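Keep the Slow Ones

Posted 7/6/25

Most of the arguments I get into about robot learning are about models. I would like to have more of them about the examples we feed those models, and about who decides which examples are good enough to keep.

I run data collection for a small group that works on taking old electronics apart. The project is called Kelura. The idea is simple to state: a person drives the arms through a job, the computer records the cameras and the joint positions, and later a policy is trained to do something similar without the person. Each recording is called a demonstration. Our current set has 608 of them, and I have watched every one.

My opinion, after all that watching, is that our field throws away the wrong ones.

The usual practice is to keep the clean runs. If the operator goes straight to the part, grips it on the first try and lifts it out, the run is saved. If she stops, backs out, changes the angle and tries again, the run gets a flag, and flagged runs are left out of training. The reason given is that a learning system copies what it sees, so you shouldn't show it hesitation. I believed this for two years. We wrote it into our operator guide in March and I have regretted it since.

Desktop computers are what changed my mind. A loose block on a bare table can be picked up from almost any side. The inside of a computer case is a different matter. There are sheet metal walls on all sides, cables lying across the parts you want, and very little room for a finger to open. An operator who cannot feel what she is touching has to look, move a little, and look again.

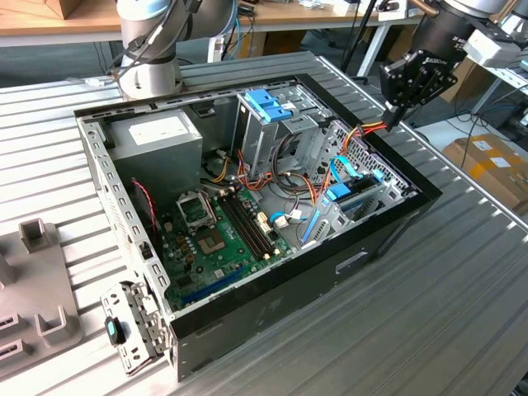 The gripper at the orange and yellow cables, front corner of the case.

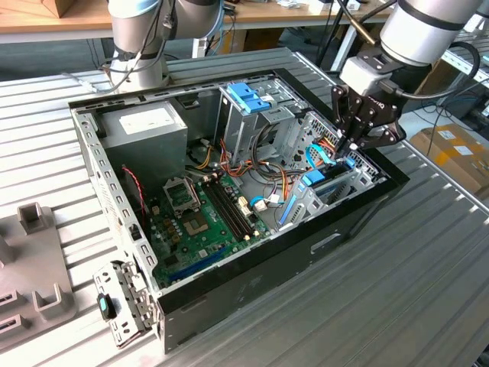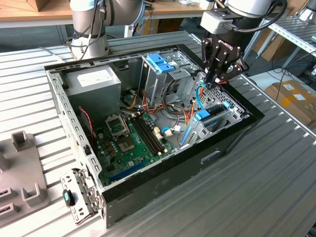
Vibeke Østergaard has driven more of our computer sessions than anyone else, and she was the first to complain about the guide. Her point was that the flagged runs were the ones where she had been doing her job. In a clean run she got lucky with where the cable happened to lie. In a slow run she had to push it aside, or give up on one approach and pick another, and that was the skill we said we wanted to record. We were paying her for it and then deleting it.

So we tried it both ways. We trained one policy on clean runs only and a second one with the slow runs put back in, the same total number of each, same cases, same arms. I won't claim this was a proper study. We gave each policy 23 tries at reaching one drive latch, and the cases were all from the same batch. What I saw was that the first policy was faster when things went well and useless when they didn't. Once a finger touched a cable, it had no idea what came next. It had never seen anyone in trouble. The second policy was slower overall and got itself out more often.

People who sell data don't like hearing this. I had a long call with a supplier, Drendevell, who offered us 3,000 demonstrations of general disassembly at a fair price. I asked how many had a failed grasp in them. They said none, and they were proud of it. I passed. I would have paid more for a smaller set with the mistakes left in and marked.

Marked is the important word. I am not asking for everything to be dumped into training. A run where the operator sneezes and swings the arm into the wall is no use to me. Neither is one where the recording drops out halfway. What I want is for someone to sit down and label where the trouble starts and where the recovery starts. Then the person training the model can keep the recovery and cut the part that caused it, if that's what they need. It is dull work. It takes longer than the recording does, and it is hard to put in a budget because it looks like checking.

There is a fair objection, which is that operators will get sloppy if they know bad runs are kept. I worried about it too. We have not seen it so far, though we only have a handful of operators and they all care about the work. A larger outfit with piece rates might see something else. If you pay per run, I would look hard at that before changing any rules.

The other objection is cost, and I have less patience for it. Storage is cheap next to an operator's hour. If you have already paid for the hour, keep what came out of it. We now flag slow runs with a note saying why they were slow, and the default is to save them. The old guide is still pinned up by the door with that paragraph crossed out in pen.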